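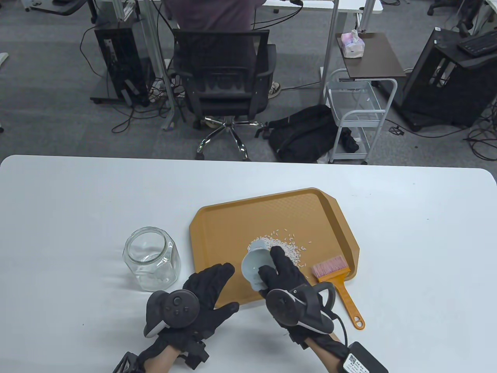
Support Ticket: Grains Remaining in Tray After Transfer to Jar
Category: Table Tasks / Rice and Small Grains
Status: Resolved, with one item left open
Priority: Normal
Submitted by: Yoshida site, second floor work area
Assigned to: Zendgate Materials Support

Summary of Request

The site reports that rice poured onto the serving tray cannot be fully returned to the glass jar. After each round, a quantity of grains remains in the tray and a smaller quantity is found on the table. The site requests guidance on the correct order of work and asks whether the tray should be replaced with a smooth one.

The items in use, as listed by the site, are one tan serving tray with a textured floor, one small plastic cup, one hand brush with pink bristles, clear glass jars, and rice. The site weighs out 85 grams of rice at the start of each round. In the round that prompted this ticket, 13 grams were not recovered on the first attempt.

Entry 1 – Initial Review, 9:10 a.m.

The site was asked to describe its method. The rice is tipped onto the middle of the tray and collected with the cup held on its side. When the cup no longer picks up a useful amount, the brush is used to push the remainder toward the cup. The cup is then emptied into the jar.

Support noted that the pattern on the floor of the tray is the most likely cause of the difficulty. The lip of a cup rides over the raised pattern and leaves behind the grains that sit between the high points. This is expected with a textured tray and does not indicate a defect.

The site also stated that rice was being spread widely before scooping began, on the understanding that a thin layer would be easier to collect. Support advised against this. A thin layer places more grains in contact with the pattern and fewer within reach of the cup.

Entry 2 – Check of Cup and Jar, 9:45 a.m.

The site asked whether the cup was too wide for the jar. Support requested that the cup be placed at the mouth of the empty jar before any further work was done with rice. 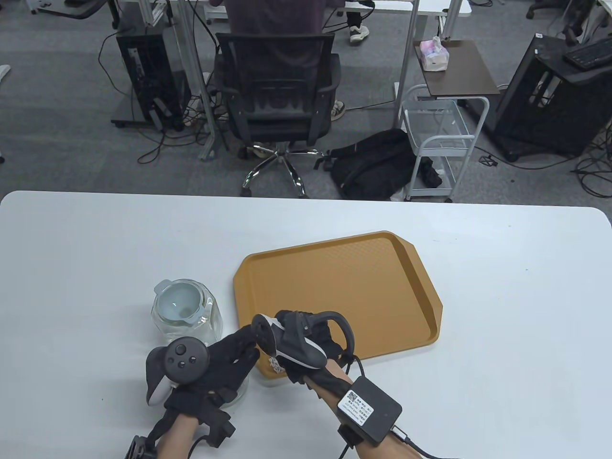

The purpose of this check is to establish how the cup meets the opening, and whether it can be tipped without grains passing down the outside of the glass. The site confirmed that the cup could be emptied into the jar provided that it was turned slowly and was no more than half full. When the cup was filled to the top, grains fell to the table on the side away from the person pouring. The site has been asked to limit each load accordingly.

It was also recommended that the jar be kept close to the tray. In its earlier arrangement the site had been carrying the cup across the full width of the table, and the grains on the tabletop were found along that path.

Entry 3 – Condition of the Tray, 10:30 a.m.

Support asked the site to clear the tray completely and inspect it at table height. Residue in the pattern, in particular starch dust from earlier rounds, can hold grains in place and make brushing less effective. The site was instructed as follows:

1. Tip the tray over a waste container and tap the underside.
2. Wipe the floor of the tray with a dry cloth, working from one end to the other.
3. Wipe the inner side of the rim and the corners.
4. Look along the floor of the tray from a low angle and confirm that the pattern is free of dust and grains.

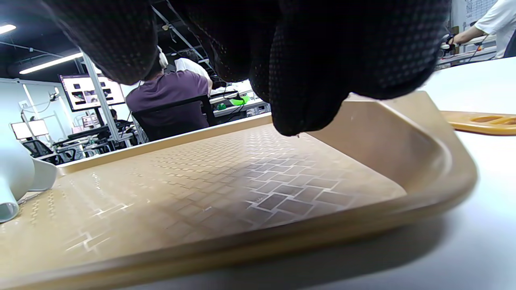 Entry 4 – Revised Procedure, 11:20 a.m.

The site reported that the tray had been cleaned and that no cracks or rough spots were found. The following procedure was then issued for trial.

The rice is to be kept in a heap at one end of the tray. Scooping begins at the outer side of the heap and moves toward the rim, so that the sloping wall supports the grains as the cup is pushed beneath them. Once the cup is no longer effective – usually after the third or fourth load – the brush is used in short strokes toward the same rim. Long strokes across the full tray are to be avoided, as stiff bristles may flick grains over the edge.

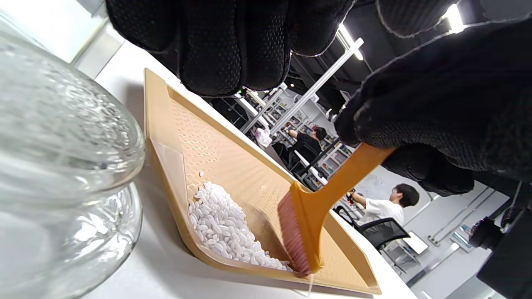 Zendgate Materials Support

The trial was carried out for 3 rounds. The site reported that 2 grams remained after the first round and that the later rounds left only single grains, which were removed by hand. Grains on the table were reported in one round and were attributed by the site to an overfilled cup.

Resolution

Replacement of the tray is not recommended at this time. The present tray is suitable when the rice is kept to one end and the cup is not overfilled. The site has accepted this finding and will add the dry wipe to its opening routine.

Open Item

The site has asked whether the Dillgate wide-mouth funnel may be used with the glass jar. Stock will be checked in December, and a separate ticket will be opened if a funnel is issued.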